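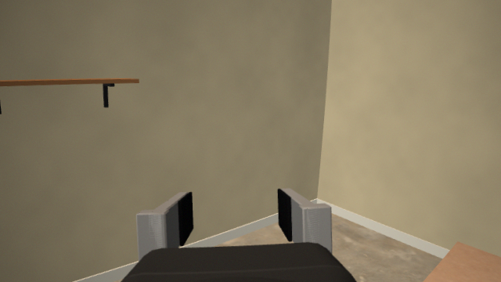

A Day at the Leltex Mill Open House

August
By the editor of the Iromora Sewing Notes

I've been buying Leltex wool remnants by mail for years, so when they put a card in my last parcel saying the mill in Mansilla would be open to visitors, I had the car packed before I'd finished reading it. It's a long drive from my side of the state and I left in the dark with a thermos and a bag of peanut butter crackers, and I'd do it again next weekend if they'd let me!

The mill is down by the river, past the feed store, and the sign is so small that I drove by it twice. Parking is in a hayfield. Wear real shoes. I had on my nice sandals and I regretted them before I even got to the gate.

They let people in by groups and each tour runs 90 minutes, though ours went long (my fault, I ask a lot of questions). We started in the sorting room, where the fleeces come in from farms all over the valley. The smell hits you at the door – sheep and hay and something like old candles, that's the lanolin – and after a few minutes I'd stopped noticing it. The woman sorting let us put our hands into a fleece right down to the base, and mine came out soft as anything. I could have stayed there all morning.

Next was scouring, a long line of hot troughs with rakes that push the wool along very slowly. It's steamy in there and my glasses fogged up, so I can't tell you a whole lot about it. Then carding, which I loved. The wool goes in as a clumpy mess and comes off the last roller as a thin web you can nearly see through, and a little comb at the end chatters away at it nonstop. A boy in our group asked if it was candy floss, and the guide told him he wasn't the first.

The weaving shed is the loud part. They hand out foam earplugs and you should use them. Most of the looms were running plain gray blanket cloth, but the oldest one was set up with a plaid called Kumum that they only weave once a year, rust and cream with a skinny dark green line. There are 500 blankets in a run and they sell out every time. I have wanted one since I first saw it in their catalog. The weaver stopped the loom to show us how she fixes a broken thread, and her hands went so fast that she had to do it again for us, slower, and I still couldn't tell you how the knot is made.

After that they walked us through finishing, where the cloth gets washed again, brushed and pressed. This is where I learned I've been doing my own blankets wrong. Cool water, hardly any soap, dry it flat and brush it while it's a little damp. I'd been hanging mine on the line for years and wondering why the corners got so long.

Lunch was in a tent out back. The bean soup was good and the rolls were better. Coffee was weak. There was a spinning demonstration going on next to the tables and I had a try at it, and made a foot or so of something that looked like a caterpillar. They let me keep it!

And then the remnant room. Oh, the remnant room. Bins and bins of ends, sold by the pound, and everybody very polite until the new bins came out. I got a nice piece of navy melton that's big enough for a vest, a bundle of blanket ends for mittens, and some brown herringbone I have no plan for at all. I spent over $500, which I hadn't meant to do, and yes, there is a Kumum blanket in that total. It's on the back of my couch now and the cat has already moved in.

If you're thinking of going, the tour itself is $8 and you pay at the gate, cash only. Get on the earliest one you can, as the good bins were pretty picked over by two in the afternoon. The mill store takes cards. There are stairs up to the weaving shed and no elevator, but they told me you can see a fair bit of it from the lower door if stairs are a trouble for you.

I'm cutting out the vest this week and I'll post the pattern changes when I've got the armholes right.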